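Let the Instruments Rest Before They Fail

In the training lab at Utar we replace a needle driver only when its wrist cable is already broken. I think this is a wrong economy. The Kirkeck arm counts every use, and on our oldest driver the jaws begin to lag after 9 sessions. The manual of our lab allows 13.

Those last sessions are the ones where students blame their own hands. They pull again, they tie again, and they learn a bad habit from a tired cable.

Suturing asks a lot from these small joints, and the thread shows every mistake.

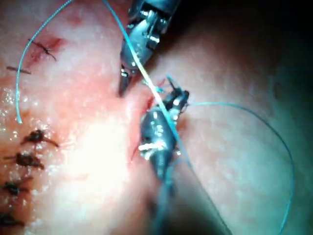

Ismail Ouali wrote to me that an early exchange would double our costs, and that a good cleaning of the pulleys gives two more sessions. Maybe he is right about the cleaning — we started it in February. But I would still write 9 on the cabinet door and keep to it.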